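Hello from the back room, 31 October 2023

Well, the clocks are about to go back and I have finally given in and put the big coat by the door. Thank you to everyone who wrote in after last month's piece on soup. I had no idea people felt so strongly about barley! Dima Tannous sent me her aunt's lentil recipe (two onions, much more lemon than you'd think) and I've made it 9 times already. I'm not even a little bit tired of it.

What I really wanted to talk about this month is bread, or my long and rather sticky attempt to get good at it. I started in spring with a jar of starter from Nektarios Liapis at the Marras bakery, who told me to feed it every morning and stop worrying. I managed the first part. My early loaves were flat, sour and heavy enough to hold a door open, and I kept adding flour when the dough felt too wet – a mistake, he says, that almost everyone makes. Now I leave it alone, wet my hands and fold it every 30 minutes until it stops sulking.

The other thing that helped was weighing everything. I use 600 grams of flour for one big loaf and I don't guess the salt anymore. If you only have cups, you can still make a nice loaf, but you may get a different one each week (some people like that, and good for them).

My oven runs hot at the back, so I turn the pot around halfway through. Then comes the hard part, which is waiting for the loaf to cool before cutting it. I have never once managed the full hour. 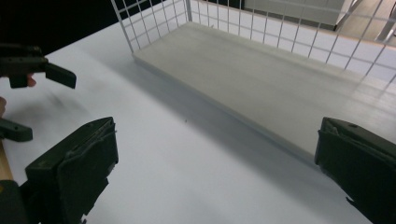 Dark green grippers over a white tabletop.

If you'd like some starter, bring a clean jar with a lid to the Skosik counter any morning in November and ask for me. I'll have rye and plain white. And please keep the soup recipes coming – Dima's aunt could use some competition.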